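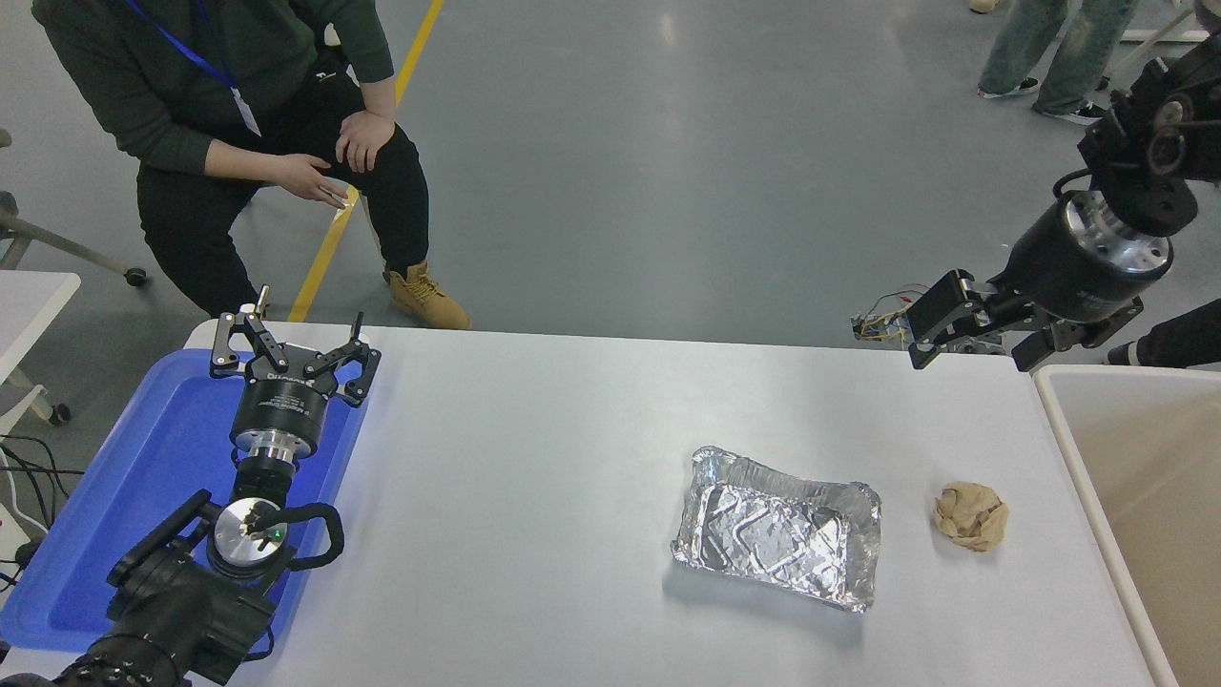 Ticket 268: left arm lags and then jumps during teleop demos
Product: Nemley teleop kit, two arms
Status: open, waiting on customer
Opened: Mar 3, 2019

Hi again, it's me with the sorting table! We're recording demos for the clear-the-table task (foil tray, wadded cloth, that kind of thing, all going in the bin) and the left arm has started doing something weird. I squeeze the trigger on the leader handle, the fingers open fine, I move toward the middle of the table, and the arm just sits there for a beat. Then it catches up all at once. Twice it has overshot and smacked the tabletop, so I'm driving it like my grandmother's car now.

The right arm is perfect. Same software, same person driving, same everything.

What I've tried so far:

- Restarted the Narkside bridge. No change.
- Swapped the leader handles. The lag stays with the left arm, so I don't think it's the handle.
- Dropped the arm speed to 33 percent. The jump gets smaller but the pause is just as long.
- Recalibrated home on both arms (ugh, forever).

The log shows gaps of up to 78 ms on the left side, and the right side never shows any. I can send the whole file, it's 2,000 lines and most of it is boring.
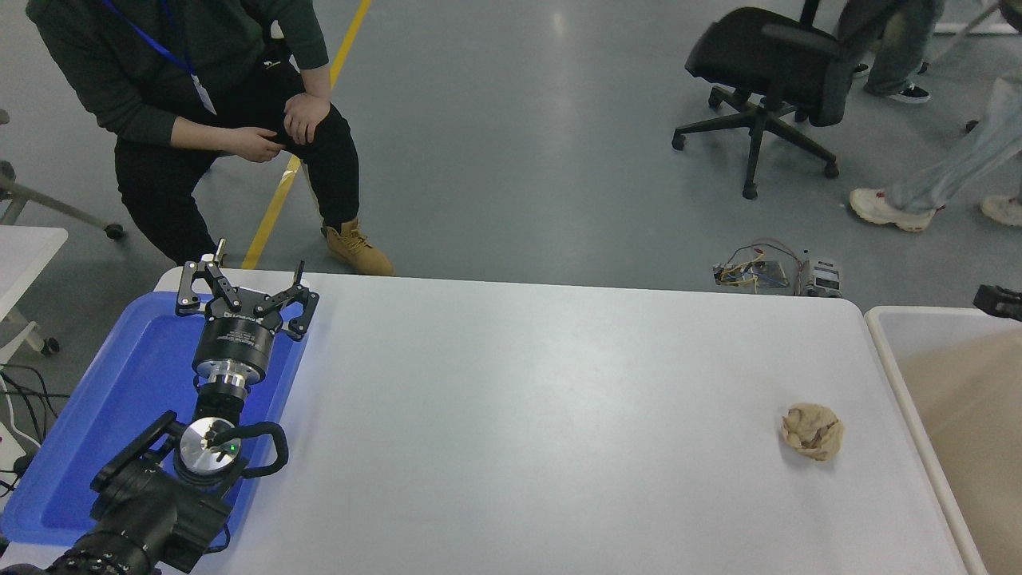
Update, same day. I parked the left arm over the blue tray with the gripper wide open and left it holding position while I poked at the cables. The status light stayed green the whole time, even when the log was showing gaps, so I guess that light only tells me it has power? Would love to know.

I also tried the demo with just the cloth and no tray. Reaching for it from the left is where the lag hurts most, because it's way over by the bin and I have to make one long move. Short moves I can live with.

Next on my list is the network cable to the left controller. The one in there came with the Bratden install back in September and I've never touched it. Our spare is a Qin one, a little longer. Is that okay to use, or do you want me to stick with the original type?

Also, can I keep the demos I recorded before the lag showed up, or should I redo the set? Please say keep.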